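Review: Surgical robot open day at Drevstead
Posted Thu 31 March

I went to the open day of the Drevstead training centre because my wife is a theatre nurse and she had one spare ticket. I repair printing machines for a living, so please read this as the opinion of a mechanic and not of a doctor.

The ticket was 25 dollars, and coffee was included. We were 11 people in our group, which is a good size, everybody could come near the console. Our guide was Colm Doherty. He speaks fast, but he answers every question and he never made me feel stupid for asking how the cables inside the wrist are tensioned.

First there was a talk with slides. This is the weak part. It was too long, the room was too warm, and half of it was the history of the centre. If you come late you will not lose much.

The demonstration is the reason to go. Rok Obradović sat at the console with his shoes off and his forehead in the viewer, and we watched the same view on a big monitor. He was stitching a short cut in a practice pad — slowly, and talking to us all the time. What I liked most is how the wrists bend at the end of those thick straight shafts.
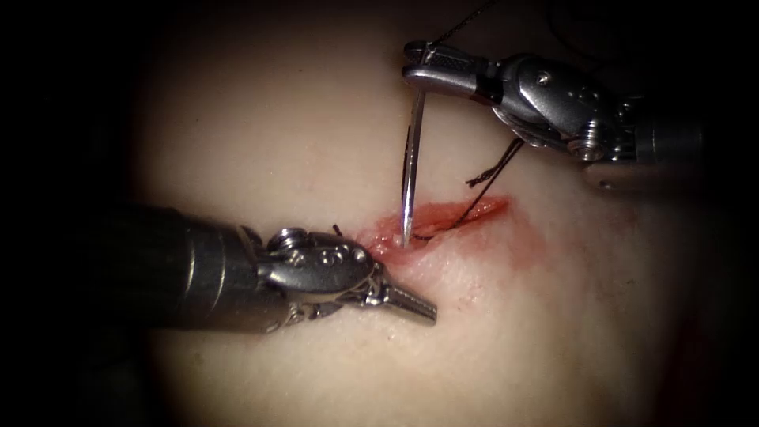 The curved needle needs to follow its own curve through the tissue, he told us, and the beginners always want to push it straight. My wife nodded at this many times.

Afterwards each visitor had six minutes at a second console, with rubber rings and pegs. The movement is smooth and the handles are light, but I missed the feeling of force in my fingers. I pulled one ring much too hard and only knew it from the picture. Also the seat does not go low enough for a short person.

Parking behind the building is free but small. I would pay again for the demonstration and the console, and I would bring a bottle of water for the talk. The next open day has no date yet, they only said to check the website.

Four stars out of five.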